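Evaluation of the Grirkorness Practice Kit for Teaching Robot Door Opening

Student project report
Project team: Neusa Barros, Damian Rainer
Academic supervisor: Krishnamoorthy Pillai
External contact: Konrad Bühler, Van der Linden

1. Purpose of the project

The Grirkorness practice kit is a software package sold by Laleck to colleges and small firms that wish to train robot control programs before buying an arm. It supplies a set of simulated rooms and furniture, a model of a two-fingered gripper, and tools for recording and replaying attempts at a task. The department was offered a trial licence for one term, beginning in September, and asked the project team to judge whether the kit is suitable for the second-year module in automation.

The team limited its review to the cabinet tasks. Opening a hinged door calls for a careful approach, a firm hold on a narrow handle and a curved pull, and students in earlier years have found it harder than lifting or stacking. Van der Linden, which fits out kitchens for care homes, also has an interest in the subject, and Mr Bühler kindly advised on the kinds of handle met in ordinary use.

2. What the kit provides

The licence covers the simulator, the Drarkwood furniture set and a short printed guide. The furniture set contains cabinets with doors in several colours and with bar handles that may be changed in colour, length and position. A user may fix the appearance of a cabinet or allow the kit to alter it at the start of each attempt. The viewpoint may be placed beside the cabinet or close behind the gripper.

The guide is clear on installation and on recording. It is less helpful on the settings for contact between the fingers and the handle. These settings have a strong effect on results, and the team had to learn them by trial. Laleck answered written questions politely, though one reply took long enough to delay the second stage of testing.

3. Method

The work was carried out in two stages. In the first, both students guided the gripper by hand using the controller supplied with the kit. Attempts that ended with the chosen door open were kept as training material, and the remainder were set aside for study. The kept set came to 282 attempts.

In the second stage, the kit's own learning tool was given the kept attempts and produced a control program. This program was then run on 100 fresh attempts with cabinet colours altered each time. An attempt was stopped if the gripper made no progress or pressed against the frame for too long. The full log, including short practice runs and restarts, holds 3652 entries and has been lodged with the department.

The team agreed beforehand what would be accepted as an open door, so that the two students would mark attempts in the same way. Revathi Venkataraman, the laboratory manager, checked a portion of the marking and asked for 3 attempts to be marked again.

4. Findings

The kit is stable and easy to start. Students with no earlier practice were able to guide the gripper to a handle within their first session. Replaying an attempt from a different viewpoint proved the most useful feature for teaching, as it allowed the class to discuss where an approach had gone wrong.

The trained program coped well with changes of colour. It was weaker when a handle sat close to a neighbouring door, where it tended to bring one finger down on the frame. The close viewpoint was preferred by both students for the final approach, but it gave a limited view of the furniture as a whole and made it easy to lose track of which door had been chosen. The team therefore suggests that learners begin with the side viewpoint and change once the gripper is near the handle.

Sound and force are not conveyed to the user. A student guiding the gripper must judge contact by sight alone, and several attempts were lost when the fingers closed short of the bar.

5. Recommendation

The team recommends that the department take up the kit for the cabinet tasks in the second-year module, on condition that Laleck supplies fuller written guidance on the contact settings. Dr Pillai has asked that a short worksheet be prepared in the meantime, and a draft is attached to the department's copy of this report.

The team does not recommend the kit as a replacement for time on a real arm. It is best used in the weeks before laboratory sessions, when students are learning to plan an approach and to read their own recordings. Any renewal of the licence should be considered after one full year of teaching, with the views of the students who have used it.

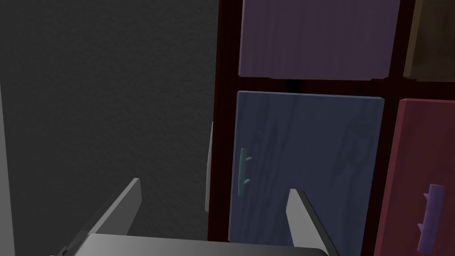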